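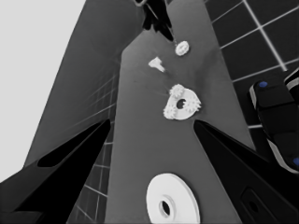
Simulation-first procurement is a way of planning the purchase of robot work cells in which the buyer builds and runs a computer model of the task before any hardware is ordered. It is used mainly for two-arm assembly cells, where the cost of arms, grippers, fixtures and floor space makes a wrong choice expensive to undo. The model is used to settle what to buy, in what order, and how much money to hold back.

Background

Before simulation tools became cheap enough for small shops, most buyers of assembly robots worked from catalog figures and a vendor demonstration. Reach and payload were matched to the part drawings, a supplier was chosen, and problems with grip or clearance were found after delivery. Changes at that stage were usually paid for by the buyer.

Gear assembly was an early use of the newer method. The parts are small, they have to be picked up in a known position, and two arms often work within a short distance of each other over the same table. Ekow Bawa, a production engineer at the gearbox maker Wokstead, set out a written procedure for the company's first two-arm cell, and later accounts of the method generally follow his order of steps.

Scope of the model

A planning model normally includes the arms, the grippers, the table and the parts. Walls, lighting and flooring may be added but carry little weight in the purchase decision. Parts are often left in plain white or gray, as color has no effect on reach or fit.

Three questions are put to the model:

Can each arm reach every part without crossing the other?
Do the gripper fingers suit the smallest and the largest part, or is a second set needed?
How large does the table have to be?

The second question tends to affect the budget most. A finger that closes well on a narrow peg may be too short or too wide for a disc with a raised collar, and a tool changer adds to both the price and the cycle time. Views from close to the gripper are used to check where the fingertips stand in relation to the part.

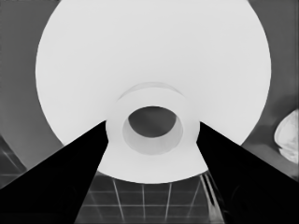
Simulated view of two gripper fingers at the central collar of a white disc.

Budgeting

Costs are usually divided into hardware, integration and reserve. Hardware covers the arms, controllers, grippers and table. Integration covers mounting, wiring, safety work and programming. In the Wokstead plan, hardware took 60 percent of the total and integration 25 percent, with the remainder kept as reserve. The plan was approved on 4/29/18.

Modeling is commonly charged to integration, though some buyers treat it as a separate item so that it can be paid for before the main budget is released. Fereshteh Kermani, who handled purchasing for the Wokstead cell, argued for the separate item on the grounds that a model may show the project should be dropped – a result that is hard to book against equipment never bought.

Gripper fingers are listed apart from the gripper body. They wear, they are changed when the part changes, and they can often be made in house. Wokstead ordered 2 grippers and had spare fingers cut in its own tool room.

Ordering sequence

Items with long lead times are ordered first. In most plans these are the arms and controllers. At Wokstead the quoted lead time for arms was 9 weeks, and the table and fixtures were left until the model had been run with the final part drawings. Quotes were taken from Pruton and Zosard against the same model files, which allowed the two offers to be compared line by line. Pruton was given the order.

Limitations

A model does not give reliable figures for friction, cable drag or part variation. Juraj Jurčo of the integrator Kuster has advised buyers to keep the reserve untouched until the real cell has run a full shift, and to include a trial with physical parts in the purchase contract. Model upkeep is another cost. If drawings change and the model is not updated, later purchases may be based on old dimensions.

See also

Acceptance testing
End effector
Offline programming
Total cost of ownership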